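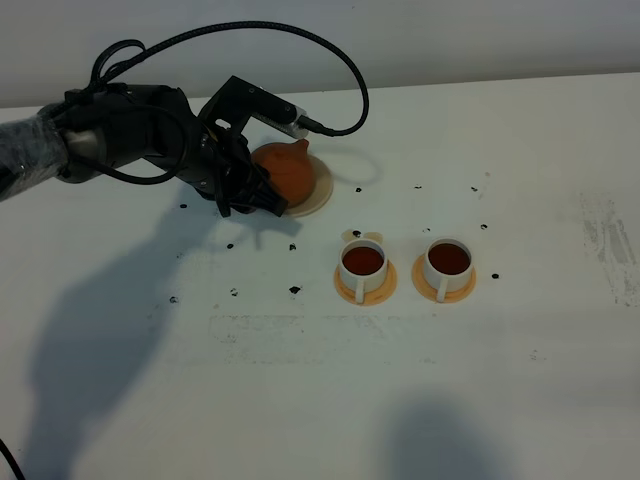
Gallardo Tea Room - Frequently Asked Questions

Do I need a reservation?
Not for groups of up to six. We hold the window tables for walk-ins until noon. Larger groups should call the day before so we can push tables together.

What are your hours?
We open at 8 a.m. and the kitchen closes at 5 p.m. The shop side stays open until 6. In June we add evening hours until 9 if the weather allows the patio to be used.

How is the tea served?
Every loose-leaf tea comes in its own pot with a strainer. A small pot pours 2 cups and a large pot pours four. Refills of hot water are free, and most of the oolongs will take a second steeping without losing much.

Can I choose how strong my tea is?
Yes. Tell your server when you order. If you like it light, we'll bring the leaves in a basket you can lift out. Otherwise they stay in the pot.

How many teas do you carry?
The list runs to 70. Not all of them are available all year. First-flush teas usually sell out by the end of summer and we don't substitute older stock under the same name.

What is the Plevedari blend?
Our house black tea, a mix of Assam and Keemun with a little dried orange peel. It has no added oils or flavorings. Valentina Aravena, who does our buying, adjusts the mix each year, so a new tin may taste slightly different from your last one.

Do you have anything without caffeine?
We have rooibos, peppermint, chamomile, and a roasted barley tea. Decaf black tea is also available but still contains a small amount of caffeine. Barley is not suitable for people avoiding gluten.

Do you sell teapots?
Yes, in the shop. We stock stoneware, glass, and cast iron. Unglazed clay pots come in from time to time and we don't keep a waiting list for them.

How should I clean an unglazed pot?
Rinse it with hot water and let it dry with the lid off. Don't use soap. Clay can hold on to the smell, and you'll taste it in the next few pots. Glazed pots can be washed by hand like any other dish.

Can I bring back a pot that arrived chipped?
Yes, within two weeks. Keep the box. Email a photo first and we'll send a label.

Do you run classes?
Levente Hegedűs teaches a brewing class in the back room once a month. It lasts 90 minutes and covers water temperature, leaf amounts, and storage. Sign up at the counter.

Is there parking?
There is a shared lot behind the building - enter from the alley, not the main street. Spaces marked for the pharmacy are towed.

Do gift cards expire?
No. They can be used in the tea room or the shop, but not for online orders.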